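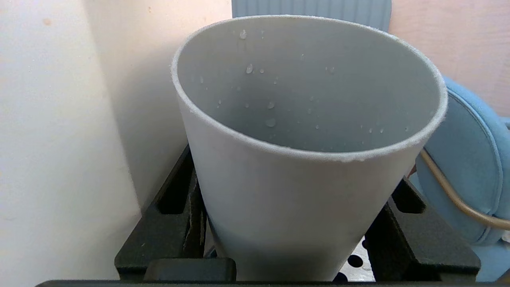 ## 3. Comparison of finger sets

### 3.1 Purpose

The first part of the project left us with a working arm and a choice of two finger sets for the parallel gripper. The Draris set has stiff, flat-faced fingers. The Flosberg set has slotted fingers that bend slightly under load. The supplier's notes give a payload for both but say little about thin-walled, tapered objects such as drinking cups. This section reports how the two sets behaved on one task: approach a cup standing on a table, close, lift, and set it down again.

### 3.2 Setup

All trials were run at the seating booth in the Brindemley building. The table there has a benefit over the laboratory bench, in that the arm has to work between two benches and around other objects. The drinks dispensers were left in their usual places at the right and rear of the table, and the planner was given a keep-out volume for each.

The arm enters from the left side of the table. Grasps were planned from the head camera and corrected from the wrist camera during the last part of the approach. The controller was the Dobos unit used in section 2, with the same gains. The closing command was given a timeout of 2000 ms, after which the attempt was recorded as a failure whatever the final position of the fingers. 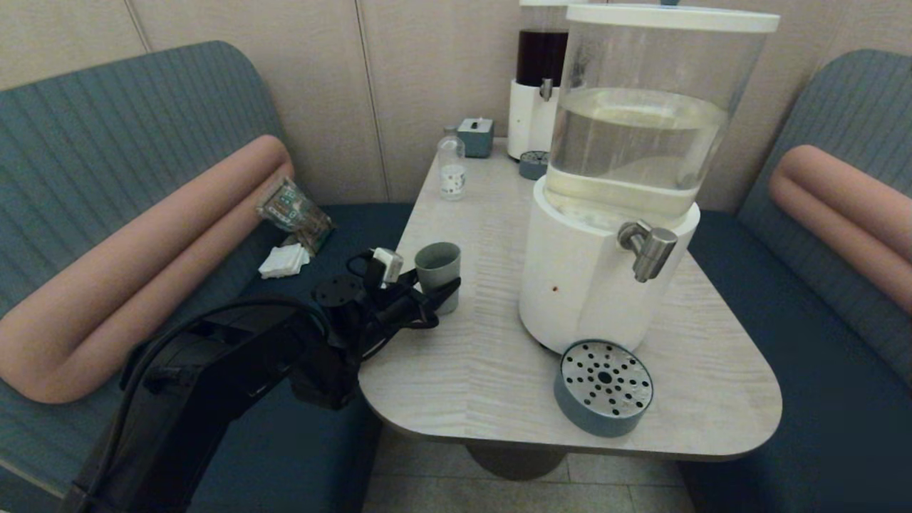

*Figure 2. Approach to the cup at the left front of the table, seen from the head camera.*

### 3.3 Procedure

Each attempt began from the same joint configuration. The cup was moved by hand between attempts to one of a set of marked positions near the left edge, and the order of positions was shuffled by a script. We changed finger sets at the end of each session and repeated the wrist camera calibration after every change. Skipping the calibration on the first day produced a sideways error at the fingertips large enough to tip the cup, and those runs are left out of the results.

An attempt counted as a success if the cup was lifted clear of the table, held, and put down upright.

### 3.4 Results

After exclusions there were 419 attempts, divided almost equally between the two sets. The Flosberg fingers succeeded in 87 per cent of theirs. The Draris fingers did worse, mainly at the positions furthest from the arm, where the wrist had to tilt and only one edge of each finger met the cup wall.

Slip during the lift was recorded 19 times, nearly always with the Draris set. The taper of the cup matters here: a flat finger closing low on the wall has little to hold against. Raising the grasp height helped, but brought the fingers closer to the rim and squeezed it out of round.

The Flosberg fingers had a different fault. Their bending delays the rise in motor current that the Dobos unit uses to detect contact, and several attempts ran into the timeout with the cup already held. We did not change the threshold part-way through, so these remain in the failure count.

### 3.5 Camera view during the grasp

The two cameras were useful at different stages. From the head camera the arm hides part of the left side of the table, and the gap between finger and cup is hard to judge – an error of a few millimetres cannot be seen. The wrist camera shows the cup large and from close by, with a finger on either side, but very little of the table. Rim detection from this view was steady in even light and less so where glare from the perforated tray grate came into view.

### 3.6 Choice for the remaining work

The Flosberg set will be used in section 4, with a lower contact threshold. The Draris fingers are kept for the box-shaped objects.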